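Workshop Boards > Home and Shared Builds > Arms and Grippers > Soft packs and the Kala arm
3 min read

dquinlan
Second arm is up on the bench at last. It's the Kala plan from this board, with Szabo servos on the wrist and a Dollex driver board. Reach is 376 mm from the base centre, which covers most of the table. Rigid boxes are fine. Soft packs are where it falls apart: the jaws close, the plastic gives, and the wrist camera decides the pack has moved. Any advice before I start cutting new fingers?

jallby
Which detector? If you're still on the stock contour one, it will hate anything shiny.

dquinlan
Stock contour, yes. I've been saving stills from the chest camera to label by hand and have 2,089 of them so far. The current set of objects looks like this, cloth included.

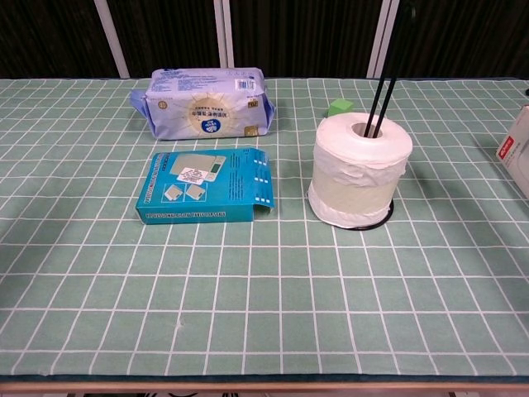
Teal scale box, wrapped pack, toilet roll on its black stand, green cube behind the roll.

The cloth is there for the grid. I wanted something I could read rough positions from without taping markers to the table.

tworail
I'd lose the cloth. Thin white lines on pale green is a poor calibration target, and any fabric creeps when an arm drags something over it. Print a proper board, glue it to MDF and be done.

dquinlan
It isn't for calibration. I do that separately, with a printed board, then put the cloth down. The lines only give me a sanity check by eye.

tworail
Then you have a background full of straight edges for a contour detector to chew on. Try a plain one and compare.

D_Lenihan
I disagree with tworail on this one. I ran the same plan over a patterned cloth through March and the background cost me very little. Reflections off the wrappers were far worse. Two cheap diffusers over the lamps did more than any change to the table.

On the grip: stop closing to a position. Read the current on the jaw servo and stop at a threshold. Start low and go up in small steps until the pack lifts.

jallby
Does the Dollex report current per channel? Mine only gives the total.

D_Lenihan
Per channel on the later revision. If yours gives the total, hold the other joints still while the jaws close and take the difference. Crude – but it works well enough for a pack of that sort.

dquinlan
Mine is the older one, so total only. I'll try the difference method tonight. What about the roll? The stand's rods stick up through the middle, so a straight-down approach is out.

tworail
Side grip, low, wide pads. Or take it off the stand.

dquinlan
The stand stays. I want the awkward case in the set.

D_Lenihan
Side grip then, but not too low or the pads will foul the base ring. Add a waypoint well outside the rods and come in level. Foam on the pads, up to 2 mm. Any thicker and you lose the feel of the current reading.

tworail
Still say bin the cloth.

dquinlan
Noted. I'll run a batch each way with the lamps unchanged and put the miss rates in this thread.

Darragh Quinlan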